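データカード一覧 > 言語・テキスト > 生活文
検索 キーワードを入力 検索する
タグ:日本語 / 食卓 / 書き起こし / 小規模コーパス

# Alar 食卓呼称コーパス

家の中で食器がどう呼ばれているかを集めた、日本語の短文コーパスです。辞書に載っている名前はほとんど役に立ちません。「あの銀のやつ」「いつもの」「深くないほう」で毎日の食事は滞りなく進んでいて、困るのは引き出しの中身を電話で説明する羽目になったときだけです。

収録は 1,888 文、協力世帯は 700。1世帯あたりの文数はひどく偏っています。1文だけ送って音信不通になった家もあれば、祖母の代からの呼び名を延々と書いてきた家もあり、後者のおかげでこのコーパスは成り立っています。前者にも感謝はしています。

## 収録内容

- `utterances.tsv` 発話本文。1行1文
- `names.tsv` 呼称と、編者が付けた一般名の対応表
- `notes/` 判断に迷った記録。愚痴を含む

文字コードは UTF-8、改行は LF。Excel で開いて保存し直すと `notes/` に新しい愚痴が増えます。

## 各列の意味

`call` は実際に使われた呼び名です。表記は送られてきたままで、「すぷーん」「スプーン」「スプン」は統合していません。統合したい方はご自分の手元でどうぞ。

`gloss` は編者による一般名です。「鉢」と「ボウル」の線引きは Wondimu Gebru と Bautista Arancibia の2名で行い、最後まで意見が合いませんでした。Gebru は深さで分け、Arancibia は中に味噌を入れたくなるかどうかで分けます。現行版は深さを採用しています。味噌基準の版は `notes/miso.tsv` にあり、一致率を調べたい方のために残してあります。

`who` は話者の立場(親、子、同居人、不明)。「不明」には、書き手が「うちの者」とだけ記したものが入ります。

`ask` は、その呼び名で相手に一度で通じたかどうかの自己申告です。通じたと答えた人の多くは、通じなかった側に確認を取っていません。

## 呼び名の揺れについて

いちばん荒れるのは浅いボウルの類です。金属でできた丸い器というだけで、「ボール」「洗い桶の小さいの」「銀の皿」「カンカン」と好き放題に呼ばれます。プラスチックのコップは色で呼ばれることが多く、家に同じ色が二つあると今度は「新しいほう」になります。新しいほうは、十年たっても新しいほうです。
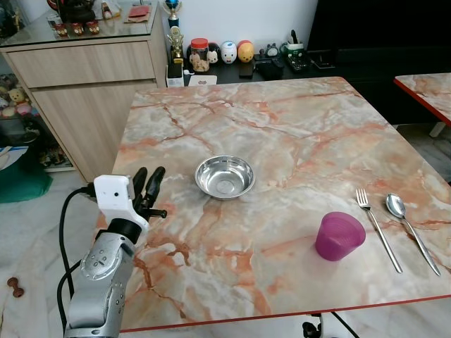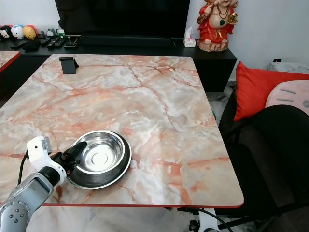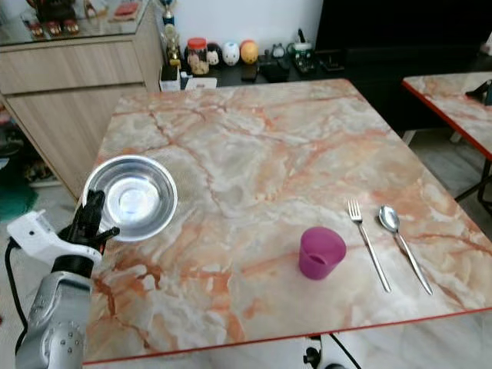
大理石模様のテーブルと金属のボウル。

色名の扱いにも癖があります。赤紫の器を「赤」と呼ぶ家と「紫」と呼ぶ家は、どちらも自分たちが普通だと思っています。`call` にはそのまま残し、`gloss` からは色を外しました。「ピンクの」としか書かれていない文は、前後の文脈から器の種類が分かるときだけ収録しています。

地域差を期待して来られる方が多いのですが、都道府県の情報は集めていません。親から引き継いだ呼び方なのか土地の言葉なのか、本人にも分からない場合が大半だったからです。「全国で通じると思っていた」という一文だけは、やたらと届きました。

## 収集方法

7月に募集を始め、郵送とフォームの両方で受け付けました。フォームの設計は Sturham にお願いしたもので、最初の版には「食器の正式名称をお書きください」という欄がありました。正式名称を書けるような人には、そもそもこちらから聞くことがありません。欄は削除しましたが、そこに「ちゃんとした茶碗」と書いた方がいて、この文は特例で収録しています。

郵送分の入力は Hyun の作業場で行いました。読めない字は `□` に置き換えています。`□` が三つ以上続く文は除外する規則でしたが、「□□□のフタ」があまりに切実だったため、これだけ残しました。規則はほかの文にはきちんと適用されています。

## 既知の問題

- 「お椀」と「茶碗」の取り違えが `gloss` に残っています。見つけ次第直しますが、見つけるたびに編者同士の議論が始まるため、進みは遅いです。
- 「レンゲ」が植物の話になっている文が混ざっています。食卓に飾った花だという主張があり、除外できていません。
- 子の発話は親が書き取ったものです。かわいく書かれすぎている疑いがあります。
- 箸に関する文が少なめです。箸は箸としか呼ばれないらしく、送るまでもないと思われたようです。

## 向いている用途、向かない用途

あいまいな指示語の解釈、家庭内の語彙の調査、表記揺れの処理を試すための材料には向いています。食器の通販サイトの検索改善に使いたいという相談も受けましたが、「カンカン」で検索する客は自分の家にもうカンカンを持っています。

話者の年齢推定には使わないでください。「どんぶり」と書けば年配、という粗い推定を一度やってみたところ、協力世帯の大学生が全員、祖父母の世代に送られました。

## 版の履歴

現行は第2版です。初版では `who` と `ask` の列が入れ替わっており、「一度で通じたか」の答えが「同居人」になっていました。意外に違和感がなく、発見が遅れました。

## 利用条件

研究・教育目的であれば無償で使えます。再配布の際は本カードを添えてください。引用時の表記は「Alar 食卓呼称コーパス 第2版」でお願いします。配布元は Dalent の共有棚で、誤りの報告も同じ棚の受付欄から送れます。件名に「ボウル」とだけ書かれた報告はすでに山ほどあるので、該当する行番号を添えてください。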